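Fivstead releases Pano 2, with shared scene memory for two-arm cells

Software for robots that work over the same table now keeps one picture of the workspace between them

Fivstead has released version 2 of Pano, its perception and planning package for robot arms that share a work area. The update went out to existing license holders in May and is open to new users from the same month. The main change is a shared scene memory, which lets two or more arms read from and write to a single record of what is on the table and where.

In the first version, each arm built its own model of the workspace from its own wrist camera. The models were compared only when a planner asked for it, usually right before a motion. If one arm had moved a plate and the other had not looked at it lately, the second arm would plan around a plate that was no longer there. The planner caught most of these cases and asked for a fresh look, but each new look cost time.

"We were spending a lot of the cycle on looking," said Jolene Kingi, who leads the perception group at Fivstead. "One arm would stop, move back, look, and then go on with what it was going to do anyway. The information was already in the system. It was in the other arm's half."

Pano 2 keeps one object list for the whole cell. Every entry carries a position, a rough shape, the time it was last seen and the camera that saw it. When an arm picks something up, the entry is tied to that arm's gripper until it is set down again. Entries that have gone too long without being seen are marked as stale, and the planner leaves a wider margin around them.

The release was tested on table-setting and food-handling tasks at the company's lab in Jornulholm. The tasks use plates, bowls, trays and boards with food on them. Kingi said the group picked them for the mix of sizes and for the way things overlap. A fried egg on toast on a plate can be taken for one object or three, and which of these is right depends on what the arm has been asked to do next.

The new version handles this with nested entries. A plate can hold a slice of bread, which can hold something else, and moving the plate moves everything listed under it. If a later view shows that one of the items has shifted, only that entry is corrected. Users can turn nesting off for work where parts are never stacked.

Fivstead ran 2114 trials on the two-arm cell before the release. In 136 of them the shared record and the table disagreed badly enough that the software stopped the motion and asked for a new look. Most of those stops came from thin items lying flat, such as slices of bread on a board of nearly the same color. A smaller group came from the other arm passing through the view and hiding part of an object at the wrong time.

The second problem is partly dealt with by a new masking step. Each arm reports its joint positions to the shared record, and the software uses them to work out which part of every camera view is taken up by a robot. Those areas are left out when objects are matched. The same step masks the camera's own gripper fingers, which sit close to the lens on most wrist mounts and used to be set by hand during installation.

Murray Pearce, who runs integration for Beaudoin, has been working with a test build on a cell that packs mixed trays. He said the setup was shorter than before but that the timing requirements were stricter.

"The clocks have to agree," Pearce said. "With the old version you could be a little sloppy and it would sort itself out at the next look. Now one arm trusts what the other one wrote, so if a time stamp is off, you get an object in the wrong place. We spent two afternoons on that before anything else."

Fivstead has added a clock check to the startup routine in response. If the delay between an arm's joint report and its camera image is more than 25 milliseconds, the cell starts in the older mode, with separate models, and writes a warning to the log. The limit can be changed in the settings file, but the company advises against raising it for cells where the arms work within reach of each other.

The object list is limited to 128 entries per cell. Nested items count toward the total. Kingi said the limit is there to keep planning times steady and that none of the current users had reached it in normal work.

Other changes in the release include:

A replay tool that steps through a logged run and shows the object list next to each camera view.
A setting for low-angle light, where long shadows were sometimes read as part of an object.
Separate grasp margins for rigid and soft items.
A command-line check for hand-eye calibration, which can be run without starting the full cell.

Log files from the first version can be opened in the replay tool, though they will show one list per arm. Calibration files carry over without changes. Task scripts that call for a new look before each motion will still run, and will be as slow as they were before until those calls are taken out. A migration guide is included in the download.

Pano 2 supports two arms per cell by default. A build for three arms is in use at the Jornulholm lab, but Fivstead has not set a date for releasing it. Kingi said the scene memory itself has no trouble with a third arm. The open work is in the planner, which has to decide who waits when all three want the same part of the table.

The group is also looking at clear and shiny items, which are still outside what the software officially supports. Glasses and steel bowls may be listed in the wrong place or missed, and the release notes tell users to keep them out of shared areas for now.

License terms are the same as for the first version. Current users can update from their account page, and cells should be stopped and recalibrated before the new version is started for the first time.

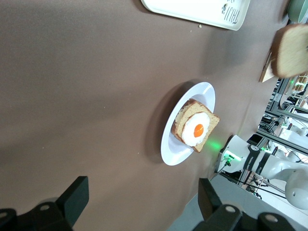
A wrist camera's view of a plate with egg on toast, with a second arm at right.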